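Planning and Budgeting for Automation Equipment
Handout for Session Two: Simulation before Purchase
Course leader: Jintana Kaewmanee
Issued 3 March 2020

Purpose of this handout

Students are asked to read these notes before the seminar and to bring a first version of their equipment plan. The plan is assessed in May and carries the larger share of the marks for the module. The notes deal with one question only: how much of a robot purchase can be settled in simulation, and how the cost of that work should be shown in the budget.

The running case is the Rikari bid, prepared by Toivo Väisänen and Anong Khamphan for a mobile robot with two arms. The bid concerns everyday tasks inside a furnished building, such as opening doors and reaching into cupboards. The supplier names used in the case are Vudine for the robot and Louro for the grippers.

1. What the buyer should know before asking for a price

A supplier can only quote for what has been asked. In the first Rikari draft the requirement read "a robot able to work in ordinary rooms". Three suppliers replied with three very different machines, and the prices could not be compared. The second draft listed tasks, and for each task gave the reach, the grip and the approach needed.

Door handles were placed first on the list. A handle close to the floor or close to the frame asks a good deal of the arm, and the body of the robot must find room to stand while the arm is extended. The bid team therefore ran the door task in simulation with the right arm carried out to a yellow handle and the fingertips touching it. The views taken from the robot itself were kept with the task sheet, as they show how much of the working area is taken up by the machine's own arms and casing.
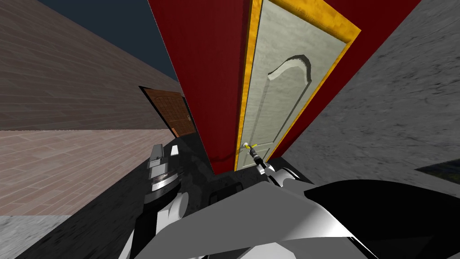 2. Setting out the simulation costs

Simulation is often entered in a budget as a single line, or left out altogether on the grounds that the software licence is already held. Neither practice is acceptable in this course. The plan should show the following as separate items:

Licences, including any renewal that falls within the life of the project.
Computing time, whether bought in or charged by the department.
Staff time for building the rooms and objects.
Staff time for running the tasks and reviewing the results.
Storage and back-up of recorded runs.

In the Rikari bid the review of results was the item most seriously underestimated. The team had allowed 24 hours of staff time. The log kept by Boonmee Duangkaew came to 472 recorded runs, and each had to be watched and marked by a person. The revised budget moved the review to its own line and named the member of staff responsible.

3. Choosing and costing the gripper

The gripper is a small part of the total price and a frequent cause of delay. Students should treat it as a purchase in its own right, with its own delivery date, spares and training. The following points should be answered in writing:

What is the widest object to be held, and does the opening allow for it with some room to spare?
Are the finger pads replaceable by the user, and what does a set cost?
Can the fingers be changed without returning the unit to the supplier?
Will the fingers block the view of a camera fitted near the wrist?

The last point is easily missed when a plan is drawn up from a catalogue. A close view along the fingers, taken with the gripper open and the room beyond it, will show how much of the floor and the nearby furniture remains visible. It is good practice to ask the supplier for a simulation model of the gripper before the order is placed, and to make the supply of that model a condition of the contract. 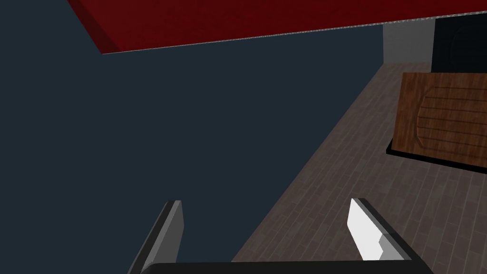 Figure 2. Open gripper with white finger pad, seen at close range in simulation; wood-plank floor and carved panel to the right.

4. Timing of the order

The plan should contain a decision point at which the purchase may be stopped. In the Rikari case this was set at the end of the simulation stage, before the deposit became due. Alistair MacAulay, who examined the bid for the department, asked for one change: the deposit was to be paid on written acceptance of the task list, and no earlier.

Delivery of the robot may take up to 8 months from the date of the order. Floor space, power supply and insurance need to be in place before the machine arrives, and the cost of each falls in the budget year in which it is paid. Where a project crosses two budget years, show both.

5. What simulation will not settle

A rendered door does not wear, stick or swell. The floor is as level as its author made it. Results should be used to compare machines on the same task and to find cases where reach or view is plainly insufficient. They should not be quoted to a funding body as evidence of performance in a real building. The plan must set aside a sum for trials with the actual equipment, and the Droneslow template provides a line for this under "Acceptance".

6. Work for the seminar

Prepare a task list for your own project with no fewer than 2 tasks, each stating the reach, grip and approach required. Attach a draft budget using the headings in section 2. Mark clearly any figure that has been estimated, and give the name of the person who supplied it. Copies should be left with Anong Khamphan before the seminar begins.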